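Search this guide
Enter keyword or part number
Last updated: December
By Colton Gill

Section 4. Setting up the metal sorting bin

The Pavent bin is an open sheet-metal tray for small mixed items: hand tools, eyewear, tape, fasteners in bags. It is used on a tabletop. Read Section 2 (unpacking) before you start.

4.1 Before placing the bin

1. Clear the tabletop and wipe it with a dry cloth. Grit under the bin will scratch a wood surface.
2. Run a gloved finger along the top edge of all four walls. If you find a burr, file it down or return the bin to Hender for exchange.
3. Check that the floor of the bin is flat. A bin that rocks on a level table has been bent in shipping.

CAUTION: Edges may be sharp until the burr check is done. Wear gloves for steps 1 through 3.

4.2 Placing the bin

1. Set the bin down with its long side parallel to the front of the table.
2. Leave at least 80 mm between the bin and any table edge.
3. Fit the 2 mm felt pads supplied in the Modise accessory bag, one at each corner. Press each pad for a few seconds.
4. Push lightly on one wall. The bin should not slide. If it does, remove the pads, clean the metal with alcohol, and fit new ones.

NOTE: On carpeted floors, check the table itself for movement before loading. Table feet settle into carpet and may need to be leveled again after a week.

4.3 Loading

1. Place items in a single layer. Do not stack.
2. Put items with a hard case, such as a tape measure, near a back corner. Lay them on their widest face.
3. Lock the blade of a tape measure fully in before placing it.
4. Place eyewear away from the walls. Keep lenses off the metal where possible.
5. Keep the total load under 16 kg, spread across the floor of the bin. 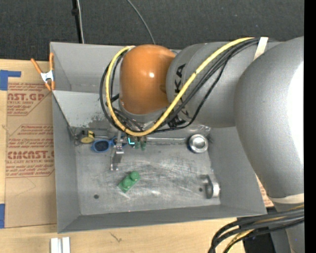 6. Leave a finger's width between neighboring items so each can be lifted without dragging the next one.
7. Place small rounded parts last. They roll when the bin is bumped and collect in the low corner.

CAUTION: Do not drop tools into the bin. Dents in the floor cause small parts to gather in one spot and cannot be repaired by the user.

4.4 Lighting

Bare sheet metal reflects overhead lamps. Aim for around 800 lux at the tabletop, from a diffused source. If dark lenses or dark parts are hard to pick out against the gray floor, move the lamp to the side before adding a second one.

4.5 Emptying and care

1. Remove items by hand, largest first.
2. Wipe the floor and walls with a damp cloth, then dry them.
3. Inspect the felt pads monthly. Replacement pads are listed under Wikby in the parts table, Section 7.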